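2020-04-01, corner table

Started late this morning after hunting for the good pen, so the top half of this page is from memory and the bottom half is from the back of a delivery note. Chidubem Isah, if you are reading this to find out where the spirit level went, it's in the second drawer down, under the tea towels. Sorry!

Main job was the table. I've been moaning about the white top all through March and I finally gave it a proper go. The trouble with a white matt surface is that it shows absolutely everything, and then when you get down and look along it from the side, half of what you thought was dirt is shadow, and the other half won't shift. There are grey smudges all over it. I tried warm water and a drop of washing-up liquid first, then the Irkix spray (the one with the stiff trigger), then plain water again to get the Irkix off. Did one patch at the back and one at the front so I could compare them. My feeling is that the plain soapy water did just as well and smells a lot nicer, but I'd like somebody with fresher eyes to have a look before we bin the spray.

The tiny dark specks are another matter. I went at a few with a fingernail and got nowhere. I've decided to leave them. They don't catch on a cloth and I'm not going to start scraping at the thing with a blade, which is how the old bench ended up looking like a bread board.

Then the tableware. We're down to the pink dish as our standard one, and I've grown rather fond of it. I keep calling it a bowl and Chidubem keeps calling it a plate, and we are both a bit right – it's shallow, it has a rim that comes up a little way, and it will stop something round from wandering off across the table. For the label I've gone with "pink dish" so we can stop crossing out each other's words in the box list. Please use that from now on, even if it hurts.

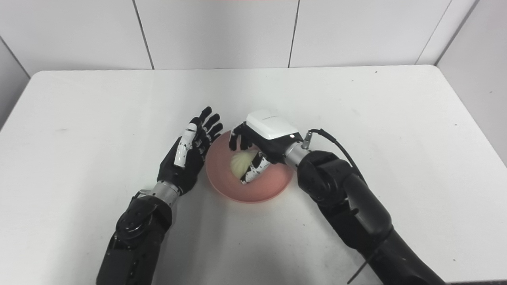 While I'm on labels, the pretend food (and the real food, when we have any in) needs its own page. At the moment the list says things like "yellow, roundish", which was fine when there were three items in the box and is no use at all now. I'd like a line for each one with the colour, how wide it is at the fattest point, and the weight off the Midalance. I did the dish first to get myself going and then had to stop, as the Midalance was flashing and wanted new batteries. Batteries are on the shopping list. Until they come, leave the weight column blank and don't guess, please. I know what you're like.

One thing I did notice with the pale yellow stuff against the pink: it's a lovely pairing. You can see it from right across the room. We tried the cream dish a while back and anything pale just vanished into it, and cream on a white table was hopeless as well – I put my elbow in it twice. So pink it is. If we order spares I'd want the same salmon sort of pink and not the bright bubblegum one in the Lamrani catalogue, though the Lamrani one does stack better, I'll give it that. Their code for it is 3,204 if anybody wants to look it up and argue with me.

Spent longer than I meant to on the light. The back of the table is brighter than the front, and there's a sort of darker band that runs slantwise over the middle. I noticed it when I was wiping and thought I'd left a wet streak, wiped it again, stood back, still there, felt a bit daft. It's just the shade. I moved the desk lamp about to see if I could fill it in and only managed to give myself a second band going the other way, so the lamp is back on its shelf. Might try a sheet of tracing paper over it another day. Chidubem reckons we should leave the light alone and simply write down what it was like, and he's probably right, but I do hate a gloomy front edge.
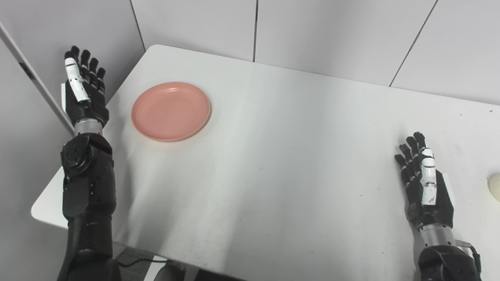 Back to spares, before I forget. I asked Zorer for a price on dishes and they came back with a minimum order of 20, which is 18 more than I want. We need 2. One to use and one in the cupboard for when the first gets dropped. I've written back asking nicely. If they say no I'll go round the market when I can, there was a stall that had nearly the right pink, only deeper. A deep one is no good to us as you can't see in from the side.

Also asked them about a new top for the table and that can wait. The quote had a 1,000 in it and I closed the message and made a cup of tea.

Where to put the dish: I've been leaving it wherever it happened to land, and so has everybody else, and then we all complain that two sets of notes don't match. Suggestion – three spots, called "back left", "middle" and "front", with the middle one to be used unless the sheet says otherwise. No tape, please. The last lot of tape left a gummy line and it was me who had to get it off. A soft pencil dot would do, or just measure in from the rounded corner with the steel rule. Keep it well in from the edge in any case.
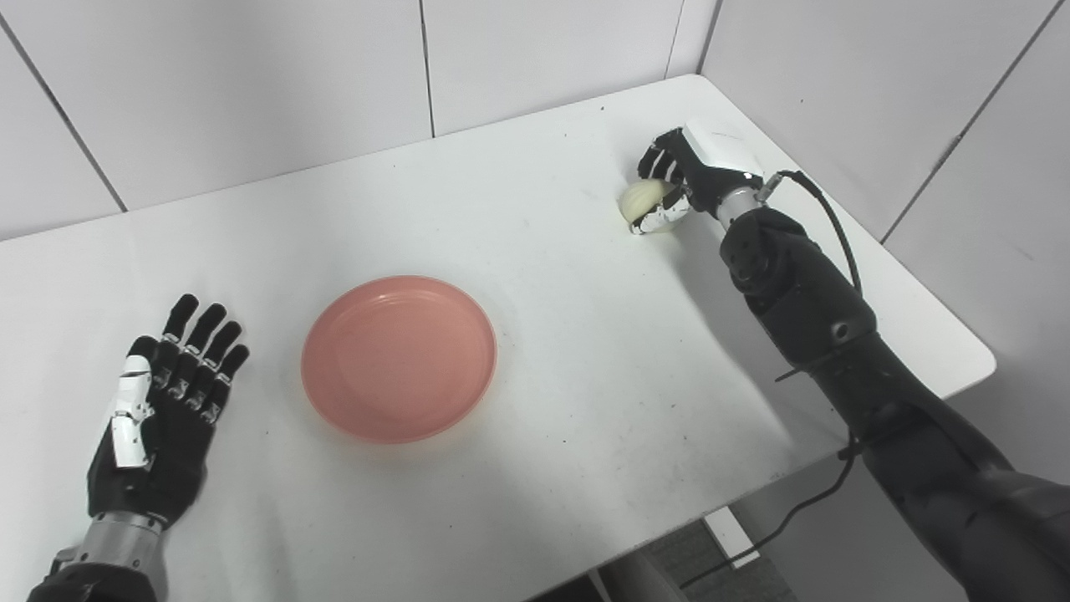 Pink dish near the middle of the table, nothing in it.

Walls next, and this is only a note to self. The big white panels look smart but the joins are thin dark lines and they gather dust like you wouldn't believe. I ran a dry paintbrush down the ones I could reach. Could not reach the corner behind the table without climbing on something, and I'd promised not to. A longer brush would sort it, or a cloth wrapped round a bamboo cane. There's a cane behind the door with the broken blind.

I do like that corner though. White walls, white table, one pink dish, it has the look of a very strict café. All it wants is a menu.
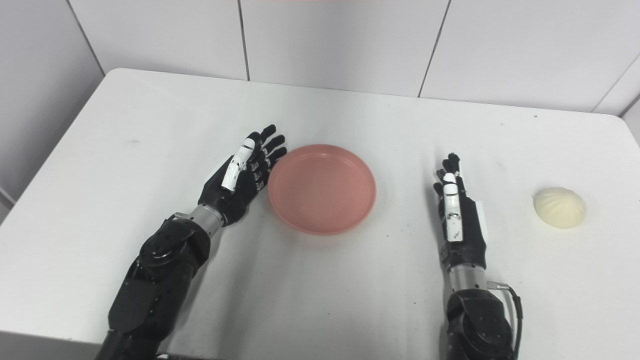 Washing up: the dish goes in the bowl in the sink on its own, sponge side only, never the green scourer. I caught the rim in a good light and it still has a nice bit of shine to it and I want to keep it that way. Dry it with a tea towel and don't leave it on the rack, the drips leave rings. Real food goes in the caddy at the end of the day, and pretend food goes back in its box with the lid clipped down on both sides. The left-hand clip is stiff. Push from underneath.

Still to do:
batteries for the Midalance
finish the food list, with widths
chase Zorer about the small order
second opinion on soapy water against Irkix
paintbrush with a longer handle
put the spirit level back where Chidubem can find it

Kettle wants descaling too but that's for the kitchen book.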